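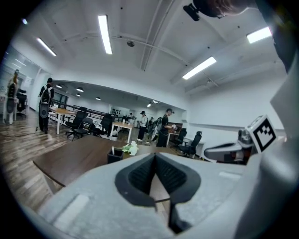 Course notes, unit 9
Collecting demonstrations with a hand-held gripper

These notes go with the lab sessions on data collection. Read them before your first session and bring them with you. The lecture covered why we learn a policy from examples in the first place. What follows is the practical side: what a demonstration is, how to record one, and how to decide whether to keep it.

1. What gets recorded

A demonstration is one complete performance of a task by a person holding the gripper. The wrist camera records video for the whole performance. From that video, and from the motion sensor, the software works out two things at each time step: the pose of the gripper and the opening of the fingers. Those two become the action labels. The video itself becomes the observation.

The policy never sees your face, your arm or your intentions. It sees what the camera on the gripper sees. If you used something outside that view to decide what to do, the example contains a decision with no visible cause. A common case is looking over the top of the gripper to find an object that has not come into view yet. The recorded motion goes straight to the object, and the model has nothing to learn it from. Search with the gripper, slowly, and let the object come into view first.

2. Pose tracking and the room

The pose is estimated from fixed features in the video: edges of tables, corners of ceiling panels, door frames, legs of furniture. Work in a room with plenty of these. A blank wall at close range is the worst case, and a glossy tabletop filling the whole image is nearly as bad.

People can be in the room. The tracker throws out features that move against the rest, and it copes well as long as most of the view stays still. It copes badly when someone walks close past the lens. Glass partitions also give trouble, as reflections shift when you move and can look like real points at the wrong depth.

Ceiling lights are useful and harmful at once. Their edges track very well. If the camera points straight up at them for long, though, the exposure drops and the rest of the room goes dark. Carry the gripper level between tasks if you are still recording.

3. Mapping pass

Each new location needs one mapping pass before any demonstrations. Walk the working area slowly, turn the gripper through the angles you expect to use, and come back to where you started. Include one slow look up and one slow look down. The pass is done when the software reports that the start and end of the path agree.

If the furniture is moved, do the pass again. A chair pushed in or pulled out is fine. A table shifted by a hand's width is not, if it is the table you are working on.

4. Finger width and the markers

The square black-and-white markers are read by the camera to measure how far the fingers are open. Check them at the start of each session:

Both markers are flat and fully stuck down.
No tape, dust or fingerprints on the black border.
Both are detected with the fingers fully open and fully closed.

Then run the width calibration: open all the way, close all the way, five times, at an even speed. Save this as its own clip and label it as calibration. If you forget, every demonstration from that session will have the wrong width scale, and there is no good way to repair it later.

5. Recording a demonstration

Start recording with the gripper still. Hold it for two seconds, do the task, hold it again for two seconds, stop. The still periods make it much easier to cut the clips.

Move at about half your natural speed. The arm that will run the policy is slower than you are, and fast motion blurs the video. Keep your wrist within the range on the lab sheet -- the arm cannot fold back on itself the way a hand can.

Use one hand only. If you need the second hand to steady something, the task is not suitable for this set.

If you make a mistake and recover from it smoothly, keep the clip and tag it "recovery". These are valuable. If you make a mistake and stop to think, discard the clip and start over.

6. Variety

The class target is 200 accepted demonstrations per task. Last February's group recorded 324 and accepted far fewer than that, mostly because too many came from the same spot on the same table. Their policy, trained on the Reker set, worked near the window end of the room and failed nearly everywhere else.

Change the following between clips: starting position of the gripper, position and angle of the object, your own standing position, and the other items on the table. Do not clear the table first. Ordinary clutter belongs in the data.

Record no more than 20 clips in a row from one location. After that, move to a different table or room and do a new mapping pass.

7. Review and labels

Review your own clips the same day. For each one, enter the following in the Enow log:

Task name, exactly as written on the task sheet
Location code
Outcome: success, recovery or discard
Whether tracking held for the full clip
Anything unusual, in a few words

A clip with lost tracking is a discard even if the task was done perfectly. The software will sometimes fill a short gap by itself. Look at the plotted path: a sudden jump or a sharp corner means the filled part should not be trusted.

Do not relabel another group's clips. If you disagree with a label, add a note and bring it to the lab.

8. Privacy

Tell people in the room before you start recording and put out the door sign. Anyone who asks to be left out of the data is left out, and the clips that show them are deleted. Raw video stays on the Vadevon drive. It is not to be copied to laptops or phones. Faces are blurred before clips go into the shared training set.

9. To hand in by 2025-12-15

One mapping pass and one calibration clip for each location used
Your accepted demonstrations, cut and labeled
The log, including discards
One page on the most common reason your clips were rejected, with counts

Reading for next time: the Ó Dubhghaill notes, sections on action spaces and relative poses. Skip the part on joint-level control, we will not use it.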